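This site uses cookies to remember your preferences. By continuing, you accept their use.

Diary of the Deputy Chief
Akpan County Sheriff's Office
March — by Rahel Lanz

The civil division moved into the Mullden annex this month, and I spent most of the morning there with the property and evidence staff.

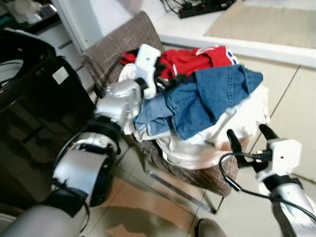
Thierry Brunet asked whether the warrant clerks would keep their own counter, as they did at Serkanstead, or share one with the permit desk. They will share. The permit desk closes at 3:30 p.m. and the warrant clerks will have the full counter after that hour. He is not persuaded, and I have agreed to look at the matter again in the summer.

The annual property audit is complete. Staff checked 1,269 items against the written log and found 13 with the wrong shelf number. All have been corrected. I signed the report before noon and sent it to the county attorney.

Yasaman Ansari was sworn in as sergeant at 2 p.m. She came to this office from the Flallero substation and will take over the court security team. Her parents attended, and her father held the Bible. Sergeant Ansari has asked for a second radio channel on heavy trial days — a fair request, and one I have passed to the communications manager.

Late in the afternoon I met with Davoud Hashemi on the reserve deputy program. We have funding for 100 hours of training per reserve. The driving course remains the difficulty, as the track at Serkanstead is closed for paving until further notice.

Left the office at 6:40 p.m. Budget papers to read tonight.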